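Furow – Call for Playtest Participants, Closed Round 8

Furow is recruiting participants for a closed playtest of Jiltar, an open-world action role-playing game for PC and console. The round covers the opening region and the first two story chapters. Sessions are held in person at our test rooms in Jurncombe and remotely through a dedicated client. Applications are accepted until the end of December.

What is being tested

The build contains one complete region, 11 dungeons and a revised stamina system. We are collecting data on difficulty in the first ten hours, the readability of enemy attacks, and map use without quest markers. Dialogue is partly recorded. Placeholder voice lines remain in the second chapter and should not be reported as bugs. 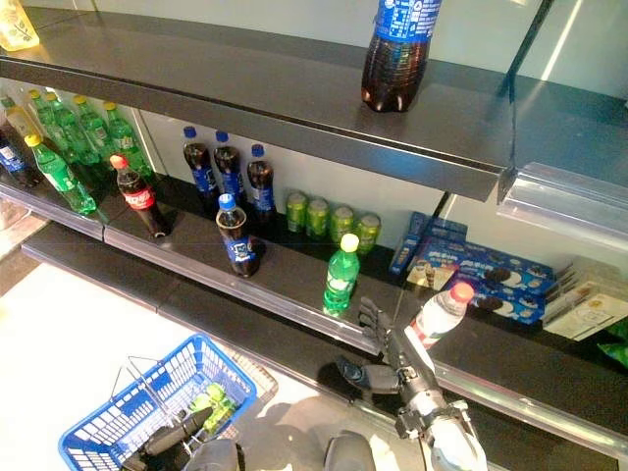

Bottled drinks, canned drinks and boxed cookies on the shelves.

Places

There are 109 places in this round. Of these, 70 are remote and the remainder are on site. On-site participants play on test machines supplied by Furow and may bring their own controller if it connects by USB. Wireless controllers are not permitted in the test rooms.

Who can apply

Applicants must be 18 or older and able to read and write English well enough to complete written surveys. We need a mix of experience levels. Players who have never finished an action role-playing game are assigned to a separate group and are encouraged to apply. Employees of other game studios, and anyone who publishes game previews for pay, cannot take part.

Remote applicants also need:
A wired internet connection
A PC that passes the hardware check in the application form
70 GB of free space on a solid-state drive
A room where the screen cannot be seen by others during play

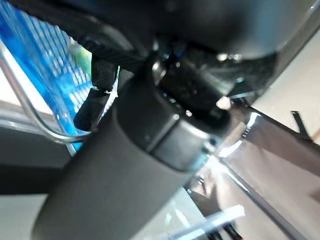
Posted by the Playtest Desk, Furow

Schedule and workload

Each participant completes four sessions of three hours. On-site sessions start at 10:00 or 14:30. Remote sessions can be started at any time within the assigned week, but each one must be finished in a single sitting, with breaks of up to 20 minutes. A short survey opens after every session. A longer one follows the last session and takes 40 minutes.

Input data, deaths, menu use and frame times are logged by the client. Face and voice recordings are made only on site
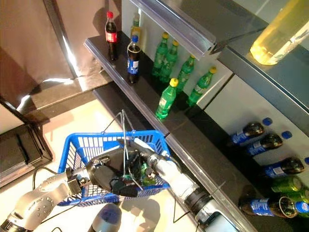 and only with separate written consent. Declining to be recorded does not affect selection or payment.

Confidentiality

All participants sign a nondisclosure agreement before receiving access. It covers story, characters, audio, item names and the existence of unannounced features. Screenshots and streaming are blocked by the client. Every build carries a visible account mark and a second mark in the audio. Unpacking or reading the game files ends participation at once, and payment for unfinished sessions is withdrawn. Testers who come across Jiltar material online can send us the link – please do not repost it.

Payment

On-site participants receive $240 for the full set of sessions. Remote participants receive $160. Payment is made by bank transfer through Bundgaard, our payroll partner, within 30 days of the final survey. Travel to Jurncombe is not reimbursed. 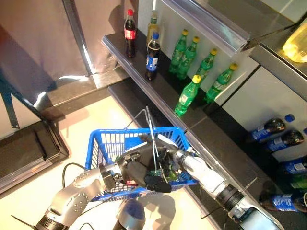

Blue shopping basket in front of the dark gray shelf unit.

How to apply

Complete the application form on the Furow playtest page. The form asks for hardware details, a list of games played in the past year and preferred session times. Incomplete forms are not reviewed. Selected applicants are contacted by email and have five days to confirm, after which the place goes to the next person on the list. Applicants from earlier rounds must submit a new form.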